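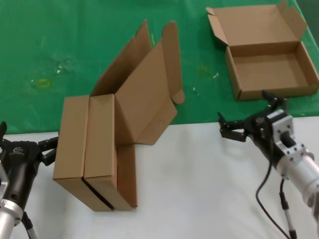
Kartons auf dem Tisch, zwei davon offen

Amateur-Tour als Neuling: welche Spielklasse und was passiert bei Absage?

Hallo zusammen, ich spiel seit drei Jahren Golf, bisher nur Clubturniere und ab und zu ein Firmencup. Jetzt will ich mich für die Gresari Amateur Tour anmelden, Region Astano, und steig bei der Ausschreibung nicht durch.

Also erstens: Spielklasse. Mein Handicap steht bei 17,8, die Grenze zwischen B und C ist bei 18. Im Winter kaum gespielt, momentan bin ich eher eine 20. Muss ich trotzdem in B? Oder darf man sich freiwillig tiefer einstufen lassen?

Zweitens: Jahresbeitrag 227 Euro, dazu kommt pro Turnier nochmal Startgeld. Lohnt sich das wenn ich höchstens vier oder fünf Termine schaffe? Im September bin ich zwei Wochen weg, da fällt ausgerechnet das Zweitagesturnier rein.

Und drittens, weil ja grade keiner weiß wie die Saison läuft: wenn Termine abgesagt werden, gibts Geld zurück oder wird das verschoben? In der Ausschreibung steht nur "nach Ermessen der Tourleitung". Toll.

Ach ja, Caddie erlaubt oder nicht? Meine Frau würde die Tasche ziehen, hat aber selber kein Handicap.

Danke schon mal!
fairwaymuffel

Taras Nazarenko

Bin die dritte Saison dabei, also der Reihe nach.

Spielklasse: es zählt das Handicap am Tag der Anmeldung, nicht wie du dich fühlst. 17,8 ist B, fertig. Tiefer einstufen geht nicht, höher schon (macht kaum einer). Wenn du dich aber erst nach ein zwei vorgabewirksamen Runden anmeldest und dann über 18 liegst, bist du ganz regulär in C. Mit Absicht schlecht spielen würd ich lassen, die schauen sich die letzten Ergebnisse an und stufen dich auch mitten in der Saison hoch. Die Punkte aus C sind dann weg, jedenfalls war das letztes Jahr bei einem aus meinem Flight so.

Beitrag: rechne selber. Startgeld ist je nach Platz verschieden, in Brultarau am teuersten, dafür sind dort die Rangebälle dabei. Bei vier Turnieren zahlst du auf jeden Start gut 50 Euro Beitrag oben drauf. Mir wärs das wert wegen der Leute und weil man auf Plätze kommt wo man sonst nie hinfährt. Nur wegen der Preise brauchst du nicht mitmachen - das sind Gutscheine für den Pro-Shop. Fürs Finale brauchst du vier gewertete Runden, das Zweitagesturnier zählt doppelt, ist aber keine Pflicht. Da kannst du ruhig in Urlaub.

Absage: Startgeld kommt zurück wenn die Tour absagt. Jahresbeitrag nicht. Wenn DU absagst, bis eine Woche vorher kostenlos, danach ist das Startgeld weg außer es rückt wer von der Warteliste nach. In B sind meistens 30 Plätze pro Termin, die Liste ist eigentlich immer voll, also geht das oft gut.

Caddie: ja, hat noch nie jemand nach einem Handicap gefragt. Nur einen pro Spieler, und Carts nur mit Attest.

Noch was: nimm einen Entfernungsmesser ohne Slope-Funktion mit oder schalt sie sichtbar aus. Da sind schon welche disqualifiziert worden wegen sowas.

Koo

Würd ichs mir dieses Jahr sparen ehrlich gesagt. Hab letzte Saison mit allem drum und dran über 400 Euro ausgegeben nur für Beitrag und Startgelder, Fahrerei nicht mitgerechnet, und bin dreimal gestartet. Und die Runden dauern ewig, fünfeinhalb Stunden war normal. Spiel lieber offene Turniere in der Umgebung, da meldest du dich einzeln an und gut is.

Zum Handicap weiß ich nix, war in D.

hannes_eisen7

Kurz zur Ergänzung, Taras hat das meiste ja schon geschrieben. Es gibt auch eine Schnupperanmeldung, ein Turnier ohne Jahresbeitrag, nur mit erhöhtem Startgeld. Steht auf der Anmeldeseite ziemlich weit unten. Punkte kriegst du dafür keine, wenn du danach Mitglied wirst zählts auch nicht rückwirkend. Aber du siehst ob dir das taugt. Anmeldung dafür macht immer erst auf wenn die Mitglieder durch sind, also schnell sein.

Abschläge in B übrigens gelb, in C auch, falls das bei dir ne Rolle spielt. Weiss nur in der A-Klasse.

Zuletzt aktualisiert: 15. Mai 2020

Kontakt | Impressum | © Golfhilfe-Forum | Nach oben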